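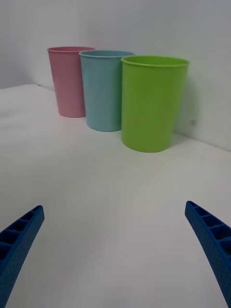 Cooked or dry weight for red lentils?

Last updated: April
Print this page | E-mail this page

Mac Giolla
I started to write down what I eat and I have a problem with lentils. The packet gives the calories for 100 g, but it does not say if this is dry or cooked. I cook a big pot for several days, so I cannot weigh my portion before cooking. If I take the packet number for my bowl of 300 g, I get more than 1,000 calories for one lunch, and this I cannot believe. How do you do it?

Colm Mac Carthaigh
The packet number is nearly always for dry lentils. In the pot they take in a lot of water, and the water has no calories. What I do is this: I weigh the dry lentils and note the calories for all of them. When the pot is ready I weigh the food without the pot, and divide. If my bowl is one quarter of the weight, I write one quarter of the calories. Please do not forget the oil, it should be counted too. I forgot it for 8 weeks.

odeck33
just eat them, lentils are healthy

Zinditz
I agree with Colm, but if you do not want to weigh two times, look in a food table for "lentils, boiled". It will be a bit wrong when your soup is thinner or thicker than theirs. For me this is good enough, as I make it differently every time. Write down which one you used, dry or boiled, otherwise after a month you do not remember and the notes are difficult to compare.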